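Kokholm公共图书馆五月馆务会议纪要

会议时间:上午九时三十分至十一时五十分
会议地点:总馆二楼会议室
主持人:Ľudovít Říha(馆长)
出席:Přemysl Vondráček(副馆长,分管设备与资产)、读者服务部、采编部、少儿部、信息技术部、行政办公室及Beneš分馆负责人
列席:总务科代表
缺席:古籍与地方文献部负责人(因公外出,已书面提交意见)
记录:行政办公室

一、审议上次会议纪要及未结事项

会议通过上次馆务会议纪要,第四项中“阅览区”一词更正为“报刊阅览区”,其余文字不作改动。

未结事项共三项。总馆北侧入口坡道扶手已更换完毕,予以销项。还书箱夜间照明一事,因电缆走线须另行报批,继续列为未结,由行政办公室跟进。少儿部提出的家长等候区座椅更换,已收到两家单位报价,待本年度下半年预算调整时一并考虑。

二、信息设备更新及旧机处置

Přemysl Vondráček汇报总馆及分馆台式计算机更新情况。全馆在册台式计算机共147台,其中读者检索机、多媒体阅览机和办公用机分别由三个部门保管,历年台账的填写口径不一,部分机器调拨后未及时办理手续,出现编号与实物存放地点不符的情形。信息技术部已着手统一台账,要求每台机器只保留一个资产编号,旧编号在备注栏注明。

经讨论,会议同意对超过使用年限的机器分批下架。下架机器先清除存储数据,再判定整机留用、拆件留用或报废。数据清除须由信息技术部两名工作人员共同签字,签字单与资产处置单装订存档。读者自助机上的浏览记录、打印缓存及登录信息同样适用本规定。
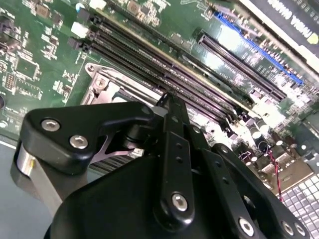 读者服务部提出,检索机集中下架可能影响开馆时段的书目查询,建议错开两个楼层。会议采纳该意见,确定先处理三楼,三楼恢复使用后再处理一楼。下架期间,各楼层服务台须保证至少有一台检索机可供读者使用,并在原机位放置指引牌。

Beneš分馆询问可否优先接收总馆的留用机。Přemysl Vondráček答复,分馆的电源插座数量和桌面尺寸须先行核实,由分馆填写需求表后统筹安排。会议对此无异议。

新机采购方面,供应单位Clasteo已提交交货及安装方案。会议要求合同中写明保修响应时间、备件供应年限和旧机搬运责任。行政办公室指出,方案中的搬运条款仅覆盖总馆,未提及分馆,须请对方补充。补充文本收到后由Ľudovít Říha签批,不再另行上会。

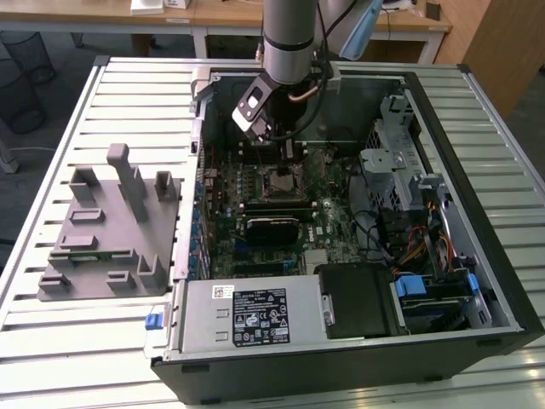 拆件登记表由信息技术部起草,会上逐栏审阅。原表只设“完好”与“损坏”两项,采编部认为过于笼统,难以反映缺件情况。会议决定增设“缺件”一栏,并按部件分行填写。以图中侧板已卸下的主机为例,主板上的处理器插座空置,显卡仍在扩展槽内,填表时处理器一行应记“缺件”,显卡一行应记“在位”,两者不得合并为整机结论。部件能否继续使用,须经通电检测后另填检测栏,外观检查不能代替检测。主板上印有厂商标志的,可在备注栏抄录,但不作为型号依据,型号以标签或系统读取结果为准。

总务科代表提醒,报废部件在移交前不得存放于走廊和消防通道。会议同意将地下一层东侧储藏间划为临时存放点,钥匙由行政办公室保管,领用须登记。储藏间内原有的展板由读者服务部清走,可用的移至展厅后台,破损的按一般物品报废。

决议:
1. 拆件登记表按上述意见修改后启用,旧表停止使用。
2. 下架工作自三楼开始,由信息技术部拟定顺序并通知各部门。
3. 各部门核对本部门台账,差异情况以书面形式报送Přemysl Vondráček。

三、书目管理系统迁移

信息技术部汇报由现行系统迁移至Ovow的准备工作。书目数据的字段对照表已完成初稿,馆藏地点代码尚有若干处重复,主要集中在原报刊部合并时遗留的代码。采编部要求在正式迁移前安排一次试导入,试导入范围限于地方文献和外文图书两类,以便核查附注字段是否完整。

古籍与地方文献部书面意见认为,手稿类条目的著录项与普通图书差别较大,不宜在首批迁移。会议同意手稿类条目暂留现行系统,待字段方案确定后另行处理。

关于读者数据,会议重申,迁移文件不得通过个人邮箱或移动存储设备传送。已注销读者的记录依照馆内保存期限处理,到期者不予迁移。读者证号保持不变,现有读者证继续有效,无须更换。

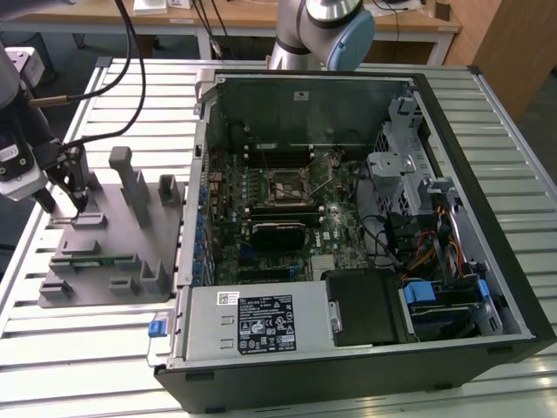

阅读时间:7分钟

四、馆藏清点与剔旧

采编部报告,总馆一层开架区清点已结束,拟剔除图书3,420册。剔除理由按破损、复本过多、内容过时三类分别列出清单。会议对前两类没有意见。对内容过时一类,读者服务部认为旅行指南和法律普及读物可以剔除,早年的本地工商名录则应保留一套,供研究者查阅。采编部同意将本地工商名录从清单中撤出,移交古籍与地方文献部。

剔除清单张贴于总馆一层公告栏,公示期为30天。公示期内,读者可向服务台提出书面意见,由采编部统一答复。公示期满后,可用图书先供分馆和合作学校选取,余下部分按规定处置。选取单位自行承担运输,并在清单上盖章确认。

少儿部补充,绘本区破损图书中有一部分仅为书脊脱胶,可送修后重新上架。会议同意由少儿部挑选送修,修复费用从馆藏维护经费中列支。

五、阅览空间与开放时间

读者服务部提交自习区调整方案。方案拟将二楼西侧过刊库腾出,与现有自习区打通,调整后自习区座位为100席。Ľudovít Říha询问疏散宽度是否符合要求,总务科代表答复,平面图已送审,在取得书面意见前不宜订购家具。会议决定方案原则通过,家具采购待审查意见到达后再行启动。

过刊库现存装订本移至密集书架,搬运顺序按刊名排列,不得拆散同一刊名的卷册。搬运期间过刊调阅改为预约办理,读者须提前一个工作日提交申请。

关于夏季开放时间,Beneš分馆提出午间闭馆一小时,理由为当值人员不足。读者服务部表示,午间时段是附近学校学生还书的集中时段,闭馆会造成不便。讨论后,会议未同意午间闭馆,改由总馆在该时段派一人支援分馆,排班表由读者服务部编制。

会议另就电话咨询的接听时段作出规定:上午九时至下午五时由服务台接听,其余时段转入语音留言,次一工作日上午予以回复。

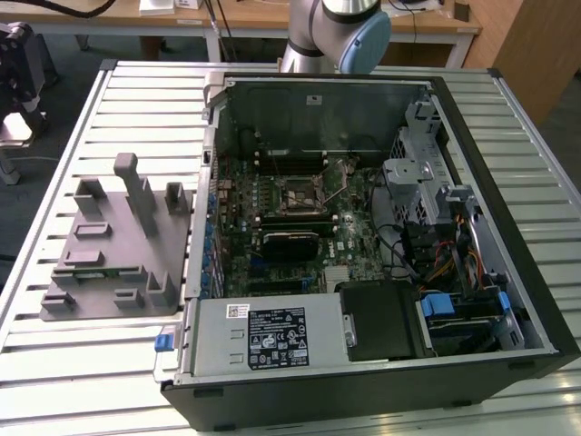
六、人员培训与内部规章

行政办公室通报培训安排。新系统操作培训面向全体一线人员,分总馆和分馆两场,因当值未能参加者须补训。急救知识更新培训由各部门推荐人员参加,每一楼层至少有一人持有效证书。

会议审阅《工作用钥匙与门禁卡管理办法》修订稿。主要改动为:离岗人员须在最后工作日归还全部钥匙和门禁卡;临时卡当日领用、当日归还;遗失须于当日报告行政办公室。少儿部认为活动室钥匙使用频繁,逐次登记影响工作,建议按半日登记。会议接受此项建议,修订稿相应修改后印发。

《展厅借用规则》修订稿因场地费标准尚未核定,本次不予表决。行政办公室应在下次会议前补充邻近机构的收费情况以供参考。

七、其他事项

1. 读者意见簿中多次反映三楼饮水机水流过小,由总务科派人检查。
2. 总馆与Beneš分馆之间的通借图书箱标签磨损,由读者服务部重新印制。
3. 外文期刊续订清单须经各部门核对,停刊和更名的刊物应单独注明。
4. 馆内网页上的分馆交通指引仍沿用旧公交站名,由信息技术部更正。
5. Přemysl Vondráček提议,今后会议材料在会前两个工作日送达出席人员。会议同意,自下次会议起执行。

八、下次会议

下次馆务会议议题包括展厅借用规则、系统试导入结果和自习区审查意见,具体时间由行政办公室另行通知。各部门如需增列议题,应以书面形式提交。

会议于十一时五十分结束。

主持人签字:Ľudovít Říha
核对:Přemysl Vondráček
抄送:馆内各部门、Beneš分馆、总务科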